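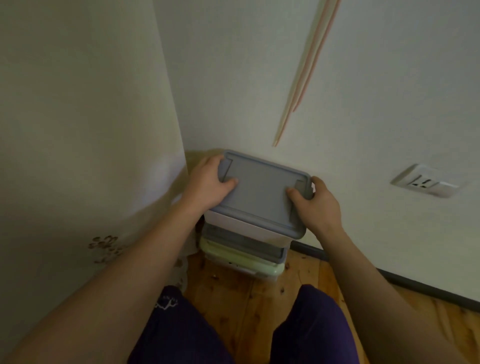
The box corner, three high and holding

Home Blog House Stuff Recipes Contact

Posted in August by Bindu Warrier

So I finally dealt with the pile behind the bedroom door. If you've been reading a while you know the pile (winter blankets, the bag of cables, every greeting card anyone has ever sent us), and you know I've been promising to do something since before we moved to Brerby.

What got me going was my sister-in-law coming to stay. Two nights, one small room, and no floor to put an air mattress on. I started after lunch and figured I'd be done by three. I was not done by three!

I went with plastic storage containers, the kind with lids that clip on at the ends, and they're all stacked up in the corner next to the curtain. The one with the pale green lid went on the bottom and the gray lids went on top of it. I would have liked all of them to match, but the green one was already in the house and I'm not buying a new box to replace a perfectly good box.

The bottom one has the blankets. I know people say heavy things go low, and blankets aren't heavy, but we won't want them until it gets cold and I don't want to unstack anything before then. The middle one is cables and chargers and the good extension cord. The top one is cards and photos, and that's where the whole afternoon went. I sat on the floor and read every single card. There was one from my old neighbor in Bevent that I'd completely forgotten, with a lemon pickle recipe on the back – I'm making it this weekend and will report.

A few things I'd tell myself next time. Press the lid down flat with your whole hand first, then do the clips. I kept snapping one end shut and having the other end pop up at me. Also, don't fill the box past the rim and then lean on it (I did, with the cards, and bent a couple). And check that the curtain isn't caught behind the stack before you load it up. Ours is long, right down to the floorboards, and I like the little brown flowers near the bottom too much to have them squashed.

I still haven't labeled anything properly. Masking tape, probably.

Next up is the hall closet, heaven help me.

2 Comments

Citlali Xolalpa
The cards!! I have a shoebox I'm scared to open for exactly this reason. Please post the pickle recipe.

Gopinath Nambiar
Put the extension cord back where it was, I can never find it.

Older Posts Newer Posts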